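**Tranville Site Users' Group: notes of the May meeting**

Held in the training room, Monday, 2:00 p.m.

Present: Ishbel Sutherland (chair), Murdo Gillies, Callum Crichton, Craig Gunn, Liviu Manole (notes)

**1. Last meeting**

Notes accepted with one change. The loading bay quote was from Trerkulton, not Twal.

**2. Open day at Tekholm**

Callum reported on the visit. He and Craig went for the morning session and stayed for the second demonstration after lunch. Tekholm signed in 231 visitors over the day, and the line for the picking bench was the longest in the building. Groups were taken through 8 at a time.

The picking bench is the part that matters to us. One arm with a two-finger gripper works over a table marked out in cells with blue tape, with baskets set on it. Small mixed goods are handled one at a time. Callum said the staff answered questions while the arm was working and did not rush anyone.

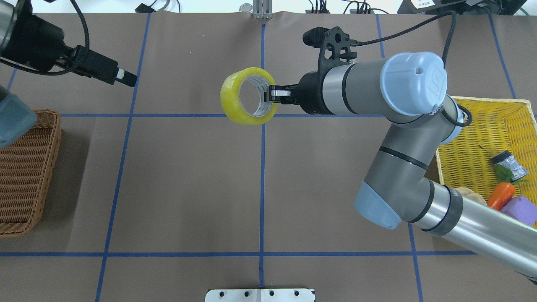 Murdo asked whether any of this would hold up on our own returns, which come in crushed, half open and stuck to each other. A neat bench with a few items on it is one thing, he said, and a Monday morning cage is another. He would want to see it handle our stock before he spent any more time on it.

Craig agreed that the question was fair. He had put it to the Tekholm staff himself and was told they will run a customer's own items if these are sent ahead. There is no charge for the first trial.

Ishbel asked about speed. Callum said no rate was given at the bench and he did not want to guess. Craig had asked for one in writing and has not had a reply.

Liviu asked how the arm knows where to reach. Craig said there is a sensor on the wrist, and that visitors were told the close view is used along with a wider one. Labels and shiny wrapping came up in the talk as the harder cases. Murdo noted that most of our returns have one or the other.

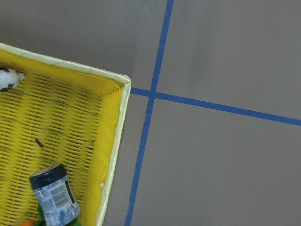
*Basket at the Tekholm picking bench, close view from above.*

Floor space was discussed. Craig thinks the bench would fit where the old label printer stands, if the racking is moved back. Ishbel does not want the racking moved before the fire walk.

Agreed: send a trial box to Tekholm. It should include bottles, soft packs and at least one item with a torn label. No decision on buying or leasing until the results are in.

Action: Craig to make up the box and chase the written rate.
Action: Callum to pass his notes from the visit to Murdo.

**3. Travel costs**

The visit came to $872 for two people, including the overnight stay. Approved. Callum still owes one parking receipt.

**4. Returns cages**

Two cages have bent doors and are out of use. Murdo has spoken to Twal about repairs and is waiting on a date.

**5. Other business**

Ishbel asked that the training room be left unlocked on Monday mornings. Liviu will tell the front desk.

Meeting closed at 3:10 p.m. Next meeting in the same room, date to be sent by email.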